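Print this thread | E-mail this thread

Emília Urban
Notes from the flat on Cudgate, September

1/ Finished the glassware and stationery part of the inventory. Posting the notes in order so I can find them again. Corrections welcome, especially on the sleeves in post 5.

2/ Stemware first. The gold wire stand came from the Testa clearance. Thin curved arms off a central hub, each one ending in a scroll, one narrow stem going down. Weight on the kitchen scale is 409 g, and most of that is low down.

3/ Goblets are stored foot up, bowl down. Keeps dust out of the bowl. The usual objection is that it puts load on the rim, and that applies to a shelf as much as to a rack. I check rims with a fingertip before anything goes back in use. 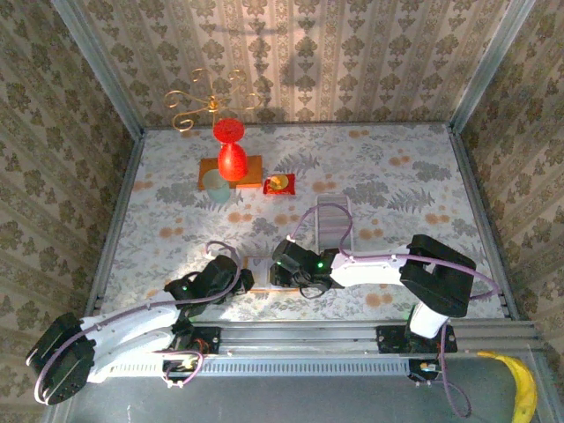 4/ On wallpaper: the beige and tan stripe with the brown floral columns is Flotar, old stock. I had enough for one wall. The sides are a darker olive and brown print of the same general type. Repeats don't match at the corners and I stopped trying to make them. The strips I trimmed off are rolled up in the hall closet with the batch slip.

5/ Card holders. The mustard one is an Ilteso, sold as faux leather. Clear frosted sleeves, open flat, spine to the left. My problem with frosted sleeves is that small print is hard to read through them. Large print is fine. For anything I need to look up by number I take the card out, copy the number into the spreadsheet, and put it back.

6/ Sleeve condition. Old sleeves cling to each other, and pulling on one brings the next with it. Fan the stack from the free edge first, then separate. Don't go in with a fingernail near the weld. I split 2 that way last year and they can't be repaired, tape lifts within a month.
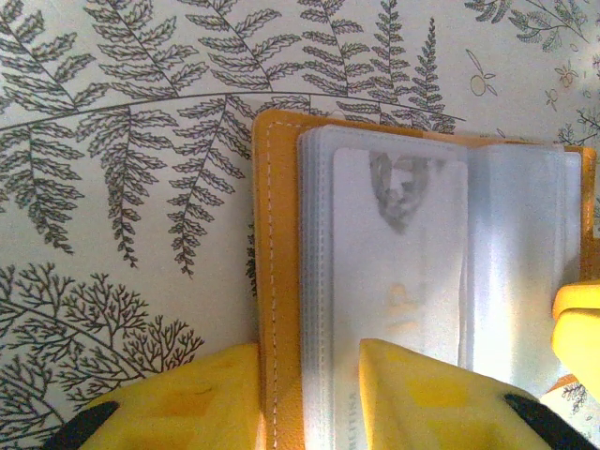

Cleaning is a dry microfiber cloth on the sleeves and a barely damp one on the cover. No alcohol on either. Alcohol clouded the plastic on my previous holder and took the finish off along the fold.

7/ The master list now has 72 cards on it across all holders. Columns: issuer, printed name of the card, serial, orientation in sleeve, expiry if any, last checked. Orientation sounds fussy, but a card put in sideways reads vertically and I have skipped over those twice when checking in a hurry.

8/ Serial numbers: record every digit, including the repeats. On a run like 88888823 it is easy to drop an eight. Read it out loud in pairs. The same card gets "VIP" and "MAISON NEW CENTURY" under printed name, in the capitals used on the card. I don't expand or translate anything in that column.

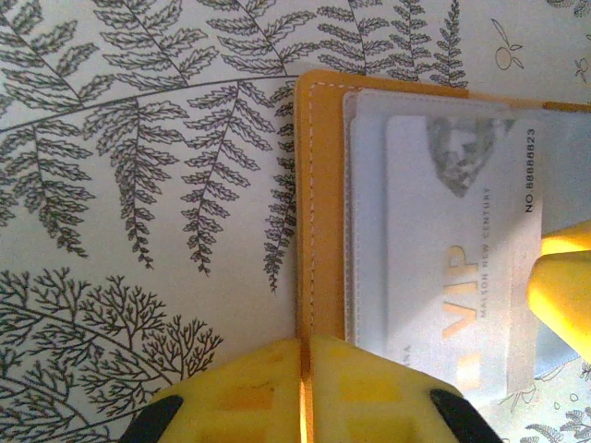

9/ Stitching. White thread on mustard shows dirt before the cover does. A dry soft toothbrush along the seam, one direction only. If a stitch is loose, leave the tail alone and don't trim it flush.

10/ Sheets. The gray floral with the orange blossoms is for display. Cut length is nearly 700 mm longer than I need, so the excess gets folded under at the back. Busy prints hide small items. A clear sleeve or a hairpin vanishes on ferns, so run a flat hand over the sheet before shaking it out.

11/ Still to do: the Testa saucers, the second box of envelopes, and labels for the closet shelf. Spreadsheet template goes up when I have removed my own serials from it.

12/ Re the question about steaming creases out of the holder covers: no. Weight and time. A dictionary for a week.

Print this thread | E-mail this thread

Related
Storing stemware: rack, shelf or box
Which sleeves go cloudy, and what I replaced them with
Flotar leftovers, lengths and batch slips
Inventory spreadsheet, column notes
Envelopes by size, first box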